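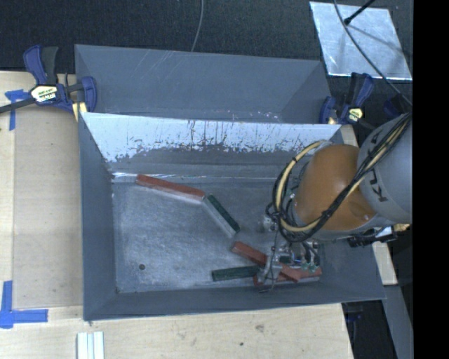 Red and green blocks in a gray metal bin at the Gronbridge toy library.

The Gronbridge toy library will start lending building blocks by the bin in April. Families can keep a bin for up to 9 days, and renewals can be made at the front desk. The blocks were donated by Perirden, a local toy store that is clearing out its stockroom. The library received 1419 pieces in all and has sorted 400 of them so far. Sorting continues in the back room, and the desk is open until 6 p.m.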